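La memoria que cabe en una cucharadita

Por Jasmina Gashi | Diciembre

Imprimir | Enviar por correo electrónico

Piense en todo lo que ha fotografiado en su vida. Los cumpleaños, el perro, las vacaciones, los recibos que guardó por si acaso. Súmele las fotos de sus vecinos, las de su ciudad entera, los archivos de los hospitales, los mapas del cielo. ¿Dónde vamos a meter todo eso dentro de un siglo?

La respuesta que más me entusiasma lleva miles de millones de años funcionando: el ADN. Las mismas cuatro letras químicas con las que se escribe una lombriz o un roble sirven para escribir una novela, una sinfonía o el censo de un país. Se traducen los ceros y unos del archivo a una secuencia de bases, se fabrica la molécula y se guarda en un tubito. Para leerla, se pasa por un secuenciador y se deshace la traducción. ¡Y ya está! (Bueno, hay mucha letra pequeña, y a eso vamos.)

Conocí la idea gracias a Bereket Demissie, bioquímico de Lougher, una empresa pequeña con 12 empleados y una cafetera heroica. Me enseñó un tubo cerrado y me pidió que adivinara qué había dentro. Dije que agua. Era una colección de 200 cuentos populares, cada uno copiado millones de veces, y seguía sobrando sitio para una biblioteca de barrio.

—La gente espera un aparato con luces —me dijo—. Y le doy una gota.

Lo que de verdad me dejó sin dormir fue la duración. Un disco duro pide relevo al cabo de unos años, y las cintas magnéticas tampoco son eternas. El ADN, en cambio, aguanta siglos si se mantiene frío, seco y a oscuras, y en condiciones excepcionales muchísimo más: se ha leído material genético de mamuts que murieron hace más de un millón de años. Además no caduca el lector, porque mientras haya medicina habrá alguien interesado en leer ADN. Intente decir lo mismo de un disquete.
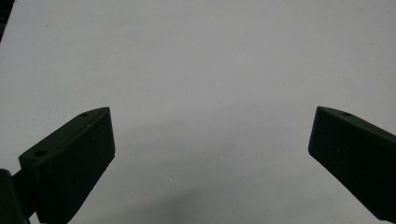
El gran obstáculo es escribir. Fabricar hebras a medida sigue siendo lento y caro, y nadie va a guardar así la lista de la compra. En Lougher tardaron 9 semanas en preparar sus cuentos. Anitha Sastry, que dirige allí la parte de síntesis, trabaja ahora con enzimas que van añadiendo las letras una a una en medio acuoso, con menos disolventes agresivos que el método químico clásico. Su proyecto se llama Ninason y ella habla de él como otros hablan de sus nietos.

Luego están los errores. Una letra se pierde, otra se cuela donde no debía. Aquí entran los matemáticos, bendita sea su paciencia, con códigos correctores parecidos a los que permiten que una sonda mande fotos desde los confines del sistema solar. Se reparte la información con redundancia y, aunque falten trozos, el archivo se recompone entero.

¿Y si queremos un solo cuento de los 200? Cada uno lleva una especie de etiqueta molecular, de modo que se puede copiar únicamente el que interesa y dejar tranquilo al resto. Demissie me dejó elegir. Pedí uno sobre una zorra que engaña a la luna y lo leí en pantalla al día siguiente, con todas sus comas.

Mi abuela guardaba semillas en sobres, con la fecha escrita a lápiz, y decía que allí dentro estaba el huerto. Me acordé de ella al salir del laboratorio, ya de noche, con el cuento impreso y doblado en el bolsillo del abrigo.

Imprimir | Enviar por correo electrónico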